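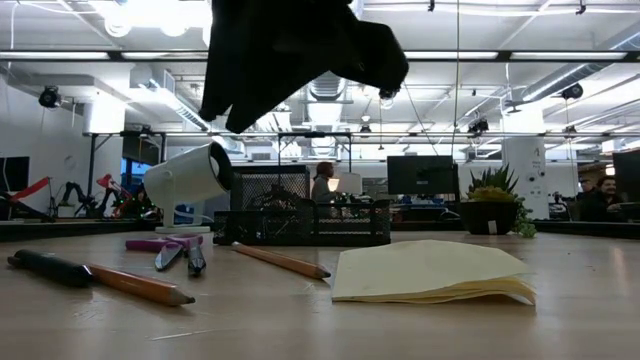

I've been using Covis, a form builder plugin for small business sites, on three client projects since May. The largest was a booking site for Horkwood, a furniture restorer with 476 product pages and a contact form on almost every one.

Setup took 20 minutes. You pick a layout, drop in fields, and paste a short code where the form should go. Colors and fonts come from your theme, so I wrote very little CSS.
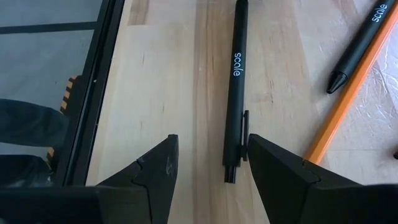

A black pen on a wooden tabletop.

The conditional fields are the best part. A visitor who picks "repair" sees different questions from one who picks "quote," and the rules are written in plain words. Muireann Quinlan, who edits the Horkwood pages, changed two of them without calling me.

Spam filtering is weaker. On one Saturday we got 60 junk messages before I turned on the stricter setting — it's off by default and buried under Advanced. 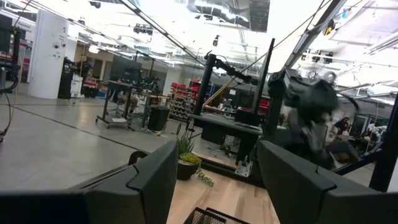 Price and support

Covis costs $7 a month per site, with no discount for agencies. Support answered both of my tickets the next morning. The export tool only does CSV, and file uploads need a separate add-on.

I'd use it again for any site with fewer than ten forms. For bigger jobs I'm staying with Keogh, mainly for its bulk editing.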